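Plalton Residence Services
Housekeeping Procedures: Guest Bathrooms
Section 6. Vanity, Faucet and Mirror

Last revised March 15, 2018

Scope

This procedure applies to the vanity area of every guest bathroom in the Plalton residences at Kalden and Dralley. It covers the countertop, the faucet, the basin, the wall mirror and the towel rail. Toilets, tubs and shower enclosures are covered in Section 7. Floors are always cleaned last and are covered in Section 9.

Staff assigned to the El Ouafi wing should note that several bathrooms there have stone counters. The acid descaler described in Step 3 must not be used in those rooms. Use warm water and the neutral cleaner only, and report heavy scale to the floor supervisor.

Supplies

Neutral all-purpose cleaner, diluted according to the chart in the supply room
Glass cleaner in a spray bottle
Mild descaler
Soft sponge, non-scratch
Old toothbrush or small detail brush
Microfiber cloths: one for the counter and basin, one for the faucet, two for the mirror
Dry lint-free cloth for polishing
Rubber gloves
Clean towels, if a change is due

Cloths used on the vanity may not be used on any other surface in the bathroom. Return them to the marked laundry bag at the end of each room. Do not carry a damp cloth from one room to the next.

Before You Begin

Knock, announce yourself and wait for a reply before entering an occupied unit. Switch on all bathroom lights, including any light over the vanity. Streaks on a mirror are hard to find in a dim room, and most complaints received under this section concern mirrors that were cleaned with only one light on.

Run the exhaust fan or open the door fully while cleaning products are in use. Put on gloves. Never mix the descaler with bleach or with any product that contains bleach.

Step 1. Clear the counter

Move guest belongings to a clean, dry towel laid on a nearby surface. Keep them in the order in which they were found. Do not open bags or cases, and do not discard any item left on the counter unless it is in the wastebasket. Medication and jewelry are not to be handled. If either is present, clean the area that can be reached without touching it and record this on the room sheet.

Remove used soap and empty amenity bottles. Wipe up loose hair and powder with a dry cloth before applying any liquid.

Step 2. Wash the countertop and basin

Spray the neutral cleaner on the counter cloth and wipe from the back of the counter toward the front edge. Work along the full width of the counter, overlapping each pass. Pay attention to the joint where the counter meets the wall or the lower edge of the mirror, where soap and toothpaste collect.

Apply cleaner to the basin and let it stand for one minute. Scrub with the soft sponge, starting at the rim and moving down to the drain. Use the detail brush in the overflow opening and around the drain ring. Rinse with warm water. Lift the stopper, remove any hair and replace it.

White countertops show makeup and hair dye clearly. If a mark remains after washing, apply a small amount of neutral cleaner, wait five minutes and wipe again. Abrasive powder and scouring pads are not permitted on any counter, as they leave dull patches that cannot be repaired by housekeeping staff.

Step 3. Clean the faucet

Wipe the spout and handle with warm water and a little neutral cleaner. Use the detail brush around the base of the faucet and beneath the handle. Wrap the cloth behind the spout and draw it from side to side to clean the back, which is visible to the guest in the mirror even when it cannot be seen from the front of the counter.

Where white scale is present, dampen a cloth with descaler, hold it against the affected area for two minutes and rinse thoroughly. Do not spray descaler directly onto the faucet. Overspray may reach the mirror edge or the counter. Do not leave descaler on chrome for longer than the time stated on the product label.

Dry the faucet at once with the lint-free cloth and buff until no water spots remain. Turn the water on and off to confirm that the handle moves freely. A faucet that drips after it has been closed must be reported to maintenance the same day.

Chrome placed in front of a large mirror is seen from both sides. Check the reflection of the faucet as well as the faucet itself before moving on.
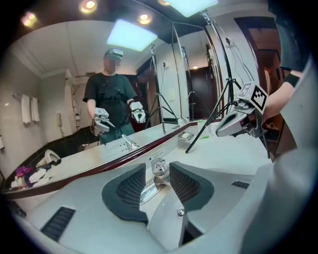 Step 4. Clean the mirror

Large mirrors are cleaned in sections. Spray glass cleaner lightly on the first mirror cloth. Do not spray the glass. Liquid that runs down behind the bottom edge damages the backing and produces dark spots, and it can also lift the finish on a colored frame.

Begin at a top corner and wipe across in straight, overlapping passes. Continue downward until the section is complete, then begin the next one. Use the step stool for any part of the mirror above shoulder height. Standing on the counter or on the edge of the tub is prohibited.

Follow with the second, dry cloth before the cleaner has evaporated. Wipe the frame last with a barely damp cloth and dry it. On curved frames, follow the line of the curve with one finger inside the cloth.

Inspect the glass from the left side, from the right side and from directly in front. Look for streaks where the reflection of the ceiling lights falls, then remove them with the dry cloth. Toothpaste spots near the faucet should be softened with a damp cloth for a few seconds before wiping. They are never to be scraped.

Step 5. Check the towels and rail

Wipe the rail from end to end and confirm that it is firmly attached to the wall. If towels are due for a change, remove all used towels before hanging clean ones. Fold each towel lengthwise in thirds, place the open edges toward the wall and hang the towels side by side so that the lower hems are level. Where a bathroom has a wall telephone, wipe the handset with a lightly damp cloth, dry it and confirm that it is seated correctly.

Step 6. Restore the counter

Return guest belongings to their original positions. Place fresh soap and amenities according to the layout card for the unit type. Dry any remaining water on the counter, including the area behind the faucet. Turn off the lights and fan unless the guest has left them on.

Time and Records

The vanity area should take no more than 19 minutes in a unit that is being prepared for a new arrival. Daily service in an occupied unit normally takes less. Initial the room sheet on completion and note any damage, missing stopper, loose rail or burned-out light. Sheets are collected at the end of each shift and kept until the June inspection.

Questions about this section should be directed to the housekeeping office at Kalden, extension 80. Replacement cloths and detail brushes may be requested from the same office on the weekly supply form.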